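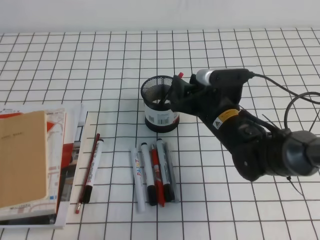
About us

Kandville is a small test workshop for robot grippers, arms and the cameras that go with them. People send us hardware or ask us which of two hands they should buy, and we put the things to work on ordinary objects until we have an answer we trust. We love this job. There are four of us, and we still argue over lunch about finger pads!

How we started

Birger Haugen set up the first bench in November, in a rented room with one arm and a drawer full of stationery. He had spent years fitting grippers on packing lines and was tired of choosing them from data sheets. A sheet will tell you the grip force and the stroke, but it won't tell you what happens when a thin-walled cup has to be held from the side with things rattling about inside it. So he began trying that sort of thing himself and writing down the results, good and bad, and other people started asking for copies.

What we do all day

Most of our work is side-by-side comparison. We keep the arm and the table the same, change one thing, and go again. The table is white with a black grid on it, so an object can go back to the same squares each time and we can see straight away if it has been nudged.

Our best-known test is the desk test, and visitors always laugh when they see it (until they try to program it). It uses a black mesh pen holder, a handful of markers, a red pencil and a pile of notebooks and printed papers. Mesh is hard on some cameras because they see through the holes, and markers lying close together leave very little room for fingers. A pencil is thinner than people remember, too.

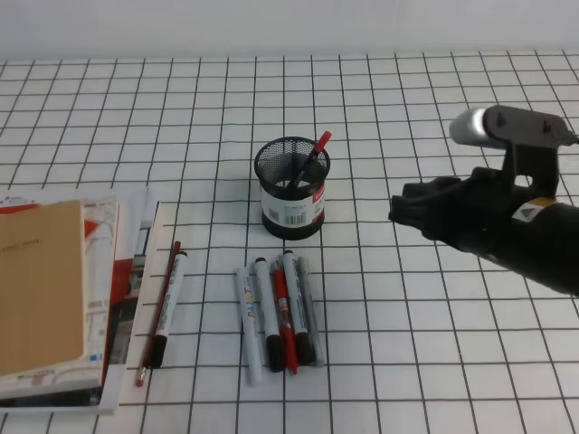

We run each desk test 400 times before we write a word about it. Last year we logged 981 hours of arm time in all, most of it on grasping and putting back. Failed grasps go in the report along with the rest, with the settings we used, so that anyone can repeat them.

Who we work with

Dratetti makes finger pads and sends us new ones nearly every month, some of them wonderfully odd. Flellora writes controller software and lets us poke at early versions. For Söderlund we are comparing wrist cameras at the moment, and that one has been great fun, as small changes in the mounting angle make far more difference than we had guessed. All three pay for our time and none of them sees a report before the others do.

Come and see us

We hold an open bench twice a year, and the next is on 6th March. Bring an object you think can't be picked up. If it fits on the table and isn't alive, we'll have a go, and you can take the controls yourself if you like. Students are very welcome, and so are people who have never stood next to a robot arm before. Write to Birger through the contact page and tell him what you're bringing, so he can look out some fingers for it.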